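Two-arm setup: stay with the printed plastic fingers or buy rubber-padded ones?
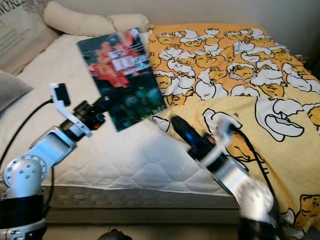

Is there a real difference between plain printed plastic fingers and ones with a soft pad at the tip, for picking up thin flat things such as book covers and stiff card?

For thin flat things the pad makes more difference than the finger behind it. Bare printed plastic will hold a card if you squeeze hard, but the card turns in the grip as soon as the arm changes direction. A thin pad of something grippy stops most of the turning and lets you drop the closing force.

Some background, as the short version above is what I was told when I first asked on the Canley board and I would like more detail. I have two small arms side by side, both on the same controller. I am trying to settle on one gripper type for both before I order spares. The jobs are all household ones: picking up card, moving soft things about on a bed, handing an item from one arm to the other. Nothing heavy. The heaviest thing I have tried is 246 grams and that was a hardback.

I have three options on the list:

Cekine two-finger, plastic body, replaceable tip pads
Hivden parallel gripper, metal body, wider opening, a fair bit heavier
Print my own fingers and keep the motors I have

I did a first comparison in April with the Cekine and my own printed fingers. The test was to lift a card off a soft surface, swing it through a quarter turn and hold it. I did 36 lifts with each. The Cekine dropped fewer, but my printed ones had no pads on at all at that stage, so I am not sure I was comparing grippers. I may only have been comparing rubber with no rubber.

The other thing is speed. At the slow setting both are fine. At the faster one the card swings and the wrist camera gives me a smear, so I can't tell from the recording whether it slipped in the fingers or bent. Is it worth paying for the Hivden, or should I sort the pads and the camera out first?

Posted by flatpack_arms, 28 June 2024

ridgeway_bench

Sort the pads and the camera first. You have said yourself that the April test doesn't tell you which gripper is better, so don't spend money on the strength of it.

Put the same pad material on both sets of fingers, cut to the same size, and run it again. Use the same card too. Card gets a bend in it after a lot of lifts and then it is easier to pick up, so have a few the same and swap them over part way through. I would alternate the grippers in short batches instead of doing all of one and then all of the other. If the surface underneath has been pressed flat by the first gripper, the second one gets an easier job.

On the Hivden, I have used it for two years on a bench arm and it is a good gripper in the wrong place for what you want. It weighs more than the Cekine and all of that is at the far end of the arm, where you least want it. On a small arm you will feel it in two ways. The wrist joint runs warmer, and the arm overshoots when it stops. You can tune some of the overshoot out but then you are back to going slowly. The wide opening is useful for mugs and boxes. For card you never open it more than a little.

The thing that matters for lifting off a mattress or a blanket is the shape of the tip. You need to get one finger under the edge. On a table you can slide the card to the edge and take it from there, but on a bed the surface gives way under the finger and the card goes down with it. What worked for me was a thin lower finger with a slight bevel, pad on the upper face only, and coming in at a low angle. The other arm can press on the far end of the card so the near edge tips up. That is the best reason to have two arms for this job, and it costs you nothing.

For pads I use the thin silicone sheet sold for lining drawers. Wipe it with a damp cloth before each session. Once it has picked up fluff from a blanket it is not much better than bare plastic, and it can catch you out because it still looks clean.

Camera: shorten the exposure and put more light on the bed. Most of the smearing people complain about indoors is the camera choosing a long exposure in a dim room. If your controller software lets you fix the exposure by hand, do that and leave it fixed for the whole test, otherwise it will change each time a pale cushion or a dark sleeve comes into view. A head camera and a wrist camera will need different values. Set them separately.

One more point on the cables. Leave enough slack at the wrist for a full turn and tie them back further down the arm. If the cable is dragging over bedding it pulls on the wrist, and on a light arm that is enough to shift where the fingers close by a few millimetres. I lost a whole afternoon to that and blamed the gripper.

tonk88

got the cekine, its fine. pads wear out quick so buy extra. never tried the other one

old_controller

I agree with most of what ridgeway_bench says but would add something about the controller, as the original post says both arms are on one and then doesn't mention it again.

If you are running two arms from one controller, check the update rate with both moving. I had an older Kyriakidis board that was perfectly good with one arm. With two, the commands went out in turn, and each arm got its update late. You don't notice when the arms are doing separate things. You notice on the handover, when one has let go before the other has finished closing. It looks exactly like a weak gripper and I changed fingers twice before I found it.

A simple way to check is to send both arms the same slow back and forth movement and log the joint positions. Lay one log over the other. If they drift apart in steps, the controller is the trouble. If they drift smoothly it is more likely the tuning.

On grip force, start low and go up until it holds through the swing, then add a little. On mine the setting runs from 0 to 100 and card wanted roughly 36 with pads and 88 without. At 88 it was leaving a crease. The numbers won't carry over to your gripper, but I would expect a gap of that sort.

I don't agree that the Hivden is the wrong choice in every case. If you plan to go on to heavier things later it will save you buying twice. But for flat card and bedding on a small arm I would keep the light fingers. Printing your own has a further advantage – when you want a different bevel you can have it the same evening, and a broken finger costs pennies. I went through 8 versions before I stopped.

Print them with the layers running along the finger, not across it. Fingers printed upright snap at the root the first time the arm pushes into something solid.

flatpack_arms

Thanks, that is useful. I hadn't thought of having the second arm press down on the far end. I have ordered silicone sheet and will redo the lifts with matching pads and the exposure fixed. I will check the logs as well before I buy anything, as I do get the odd early release on handover and had put it down to the fingers.

ridgeway_bench, how thick is the drawer liner you use? There seem to be several sorts.

ridgeway_bench

One millimetre. The thicker stuff squashes and the tip ends up too fat to get under a card. Avoid the open mesh kind, it snags on quilting.

Related topics

Wrist camera or head camera for two-arm work
Fixing exposure on a cheap USB camera
Cekine tip pads – what to use when they run out
Hivden parallel gripper on a small arm, overshoot when stopping
Two arms on one Kyriakidis board, late updates
Picking up cloth without picking up the sheet under it
Which way up to print gripper fingers

Contact us | House rules | Copyright Canley Community Help and the posters named | Back to top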